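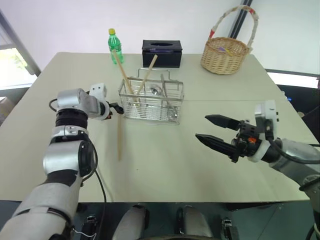 GRANTS AND PARTNERS / PROGRESS REPORTS

Bunnag Textile Catalog: Progress Report to the Plitside Fund
Submitted 08/09/2018

1. Period and scope

The report covers work on the catalog of woven works by Decha Suwannarat under the second installment of the grant. The first installment paid for the survey of the studio holdings and was closed in the previous report. The second pays for photography, condition notes, catalog text and the first proof of the printed volume. Exhibition costs are carried by the Bunnag gallery and are not included.

2. Inventory

The inventory is complete for works held in the studio and in the gallery store. It has 2,339 entries, counting finished weavings, samples, cartoons and drawings on paper. Each entry has a number, a title or working title, dimensions, fiber content where known, and a location. Samples cut from the same warp have been given one number with letter suffixes, as agreed with the Fund's reader in the spring.

Dating remains uneven. The artist did not date samples before moving to the present studio, and the order of the early ones has been set from yarn invoices and dye notebooks. Entries dated this way carry a "d" in the date field. The artist has reviewed the first part of the list and corrected several titles. The remainder is with him now.

3. Photography

All large hangings have been photographed flat and raking-lit, front and back. Two works could not be taken down from their present locations and were photographed in place. The color of the indigo pieces shifted toward violet in the first set of files. The set was reprocessed with a new profile and the prints now match the cloth under gallery lighting. Drawings on paper were scanned at the gallery.

Files are stored under the inventory number. A second copy is kept off site.

4. Condition and treatment

Condition notes have been written for every work selected for the printed volume. Most problems are minor: loose weft ends, dust in the pile areas, old hanging sleeves that pull at the top edge. The sleeves on 12 hangings have been removed and replaced with cotton webbing. Old insect damage was found along the lower border of the large red hanging. It has been frozen, surface cleaned and backed, and the losses were left unfilled at the artist's request.

5. Catalog text

The main essay is in its second draft. The technical chapter on discontinuous weft and the artist's use of unspun silk is finished and has been edited. The interview with the artist was recorded in Thai over two sessions, and the English translation is being checked against the transcript. Captions follow the inventory wording. Plate order has been fixed through the end of the middle section.

6. Printing

Nelico was chosen as printer on the basis of its paper tests. Nudance is handling layout and has delivered sample spreads. The uncoated stock first proposed lost detail in the dark weavings, so the plates will go on a matte coated sheet and the essays will stay on uncoated. This raises the unit cost. The difference is met from the unspent shipping line, subject to the Fund's approval under the transfer clause.

7. Open items

Permission is outstanding for the works in private hands. Letters have gone out and replies are being logged in the permissions sheet, attached.

The artist's corrections to the rest of the inventory are needed before the index can be set.

Transfer between the shipping and printing lines: written approval requested by the end of August.

Spending to date is set out in Annex A. Sample spreads are in Annex B.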